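# La cocina como aula

En Brellirlow, la jornada de grabación empieza siempre junto al fregadero. Un operador guía los brazos del robot, las cámaras registran cada movimiento y el conjunto se guarda como un ejemplo más para Kastero, el sistema que debe aprender a recoger una cocina.
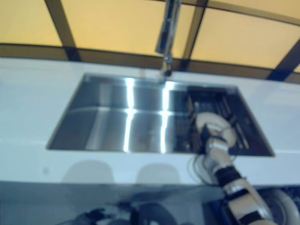
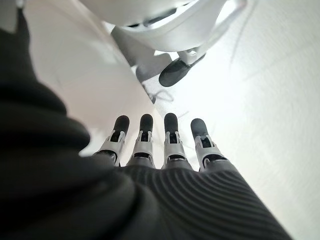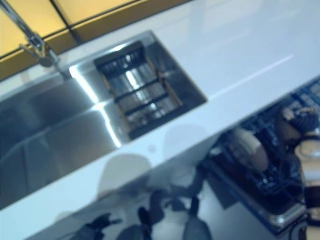 Cada tarea se repite 30 veces antes de pasar a la siguiente. Entre una toma y otra se cambian los platos de sitio, porque un modelo entrenado con una sola disposición falla en cuanto encuentra otra. Las tomas malas también se archivan, con una etiqueta aparte.

El trabajo es lento. Un turno rinde 12 ejemplos buenos por hora y exige descansos cada tres cuartos de hora; el pulso del operador acaba notándose en los datos. La revisión se hace en Zencombe, donde dos personas recortan los tiempos muertos y anotan el principio y el final de cada gesto. La próxima entrega está prevista para abril.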